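Two-Arm Loading of a Stemware Rack
Project report, Robotics Project Course
Larkholm Technical College
Author: Lilla Orbán

1. Objective

The task is to move plastic wine glasses between a tabletop and a hanging rack using two small arms. The rack holds each glass by its foot with the bowl down. A glass therefore has to be gripped near the foot, turned over, and slid sideways into a wire arm with little clearance. The work continues the Olometti module from the previous term, in which one arm sorted blocks on a flat surface.

2. Equipment

Both arms are bolted to the front rail of the Gunness cell. Each has a two-finger gripper and a wrist camera. One fixed camera covers the whole tabletop. The glasses are green, orange, pink and light blue, with two of the orange. The rack is chrome with a round base and is not fastened down.

The polished base caused trouble early on. The color detector reported glasses at positions where it had found only their reflections. A mask was added around the base, and it moves with the estimated rack position.

3. Procedure

The arms were teleoperated to collect demonstrations, and a policy was trained on the recordings. We collected 200 demonstrations. Each starts from one of three layouts: all glasses on the rack, all on the table, or mixed. Glasses on the table may be upright or lying down. Control software is the Leitão package supplied with the course, with our own gripper limits.

Views from the wrist and fixed cameras:

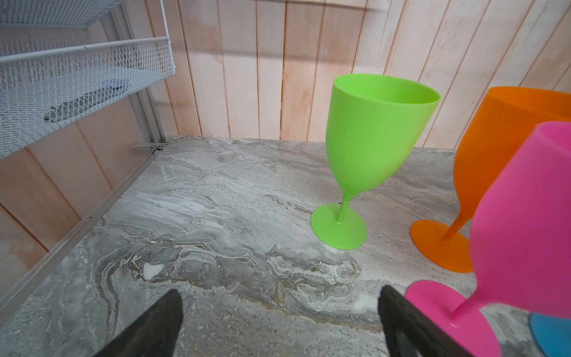
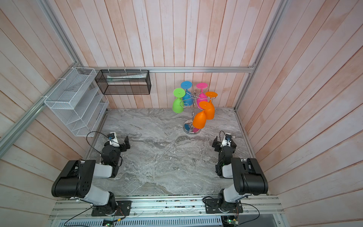
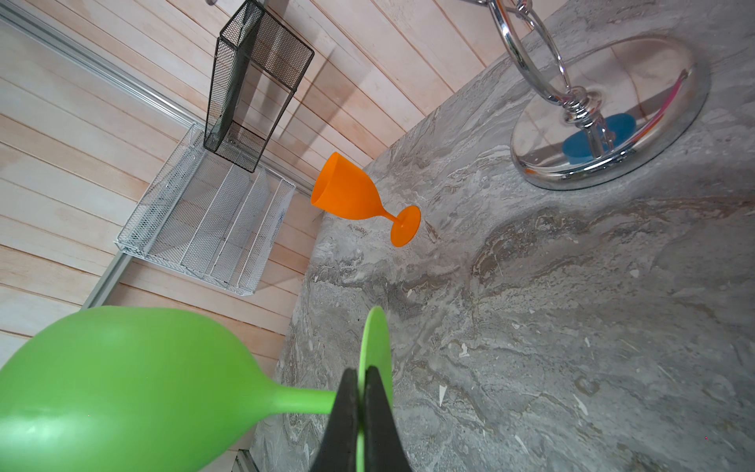
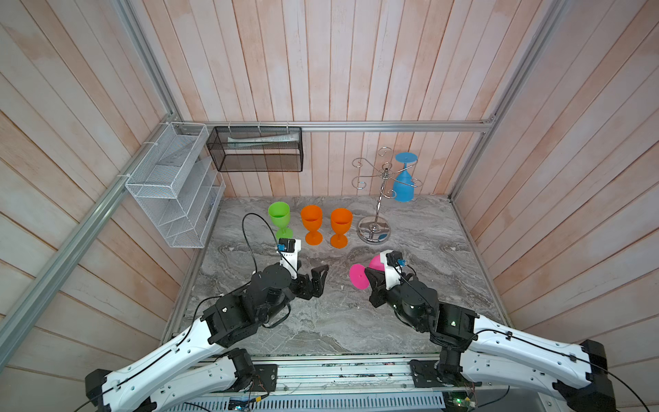 4. Grasp selection

Three grasp points were compared: the bowl, the middle of the stem, and the junction of stem and foot. The bowl grasp was dropped first. The bowl is wide for the gripper opening, and the fingers block the wrist camera's view of the foot during insertion. The mid-stem grasp was reliable for pickup, but the glass rotated between the fingers when the foot touched the rack wire. The junction grasp resists this rotation. Its drawback is that the fingers must let go very close to the wire.

For glasses lying on their side, the approach is made from the foot end where the other glasses allow it. The stem is clear of the table over most of its length, so the fingers do not need to scrape the surface.

5. Results

The trained policy was run for 12 evaluation trials from mixed layouts. It completed 7. The failures were as follows:

Foot caught on the end of the rack arm: 2
Rack pushed out of position by the other arm: 2
Wrong orange glass selected after an interruption: 1

The policy was trained for 3,320 steps. A longer run gave lower training loss and no improvement on the rack, and it was not used for the trials.

6. Discussion

Most of the lost trials involve the rack and not the pickup. A loose rack was kept on purpose to match the task statement, but it makes the two arms depend on each other in a way the policy handles poorly. When one arm is inserting, the other should hold still or support the pole. Neither behavior was demonstrated often enough to be learned.

The two orange glasses should be treated as interchangeable in the next version of the task. The present goal format assigns each one a label, and the labels are lost if the cameras are restarted.

7. Remaining work

Recalibrate the left wrist camera after its bracket screws were retightened in July. Record further demonstrations with one arm steadying the rack. Repeat the evaluation with the same layouts and the new goal format.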